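Selling at the Sarnwood flea market, hats and small stuff

ustside_mel
Posted 21/08/2021

I have a double space at Sarnwood next month and I want to hear from people who sell caps, scarves and other soft goods there. I've only ever done glassware. A neighbor is clearing out her late brother's closet and asked me to move the hats for her. There are 80 of them, mostly ball caps, a few wool ones. Is it better to price them all the same or sort them out? And how do you show them without the table looking like a laundry pile?

cobbler69
Price them all the same. People at Sarnwood don't want to think. Put up a sign, five dollars each, and let them dig. I sold two totes of caps that way and was home for lunch.

Hortensia Aravena
I disagree with cobbler69. If you put everything at five you give away the good ones in the first hour, and it will be dealers who take them. They walk the rows before the gate opens to the public. Go through the lot at home first. Pull anything with a snapback closure that looks older, anything from a defunct team, anything with a feed or seed company patch. Those get their own price. The rest can be five.

cobbler69
That's a lot of evenings for a few extra bucks.

Hortensia Aravena
It was one evening for me. I pulled 17 caps out of a box lot and they paid for the rest of the box and the space fee.

ustside_mel
She isn't in a hurry, so I can sort. What about washing? Some have sweat marks on the band.

drirkex
Don't put them in a machine. The older ones have cardboard in the brim and it turns to mush. Cold water, a little dish soap, an old toothbrush on the band only. Dry them over a bowl so they keep their shape. If a cap is stained all the way through to the outside I leave it alone and mark it down.

Lilian Mwakalinga
I wouldn't wash anything older. Collectors would rather have it dirty than have you fade it. Wipe the dust off with a dry brush and stop there.

drirkex
Collectors are maybe one buyer in ten at that market. The rest are people who want a hat because the sun came out. They look inside at the band and put it back if it's gross.

Lilian Mwakalinga
Fine, then wash the cheap ones and leave the others.

ustside_mel
That works for me. Still need help on display.

paulk_w
Clothesline between two poles, clothespins on the brims. Costs nothing. Bad in wind.

cobbler69
Sarnwood is always windy past row 6. You'll be chasing hats into the creek.

Lilian Mwakalinga
I use a wire rack with arms. Deligiannis, the store fixture place out on the county road, has a back room of used ones from shops that closed. I paid 17 dollars for mine in April. They will tell you the price is firm and then come down if you take two.

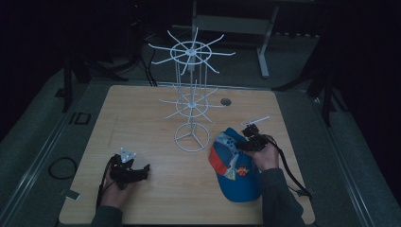
Put a weight on the base if you're on grass. I use a bag of sand, but a brick will do. Keep the better caps up high on the side facing you and the five dollar ones wherever people can reach. Bring a hand mirror too. I sell more since I started bringing one, and the people who try on a hat and see themselves in it usually buy it.

Hortensia Aravena
Agree on the mirror. Tie it to the table, I lost one.

paulk_w
Does Deligiannis take cards?

Lilian Mwakalinga
Cash or check when I went. They close at three.

cobbler69
I still say box and a sign. A rack is one more thing to fit in the car.

ustside_mel
I have a wagon, so room isn't a problem. I'll go see what they have. Does anyone know if the double spaces by the church side get shade in the morning?

drirkex
Until about ten, then none. Bring a canopy.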